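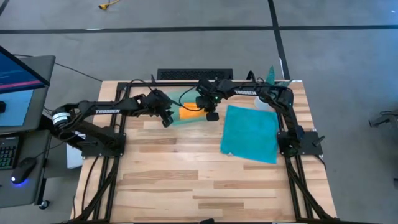 November 26, 2022
By Ilse Gerlach

A butcher-block top should be left bare between jobs. I have held this view since March, when I refinished the bench in our shared workroom, and the objections I have heard since then have not changed it.

The case is mostly mechanical. Wood laid up in strips takes on and gives off moisture across its whole face. Cover one region with a mat and that region lags behind the rest. On the Sturard top we bought for 171 dollars, a rubber mat left in place for 25 days produced a cup I could measure with a straightedge and a feeler gauge. After the mat came off, the top took 13 days to return to flat.

Ji-hoon Kwon, who shares the room, prefers a permanent cover. His argument is that oil finishes stain and that sanding removes material which cannot be put back. Both points are correct. A light sanding removes very little, however, and a thick top will outlast several decades of it. A stain in the finish is a cosmetic fault. A cup affects every measurement taken off the surface.

Cloths are a separate matter. A square of cotton spread flat for a single task and then hung up does no harm. It protects the wood from grit and gives small items a place where they will not slide. The trouble starts when it stays down overnight, and then through the week, with a bowl parked on one corner.

I would also keep storage off the top. Bags, cups and folded sheets migrate to the far edge and remain there, and the usable depth shrinks without anyone deciding that it should. A shelf on the wall costs less than a deeper table.

Kwon has agreed to a trial without the mat through the winter. I will check the top with the same straightedge in March.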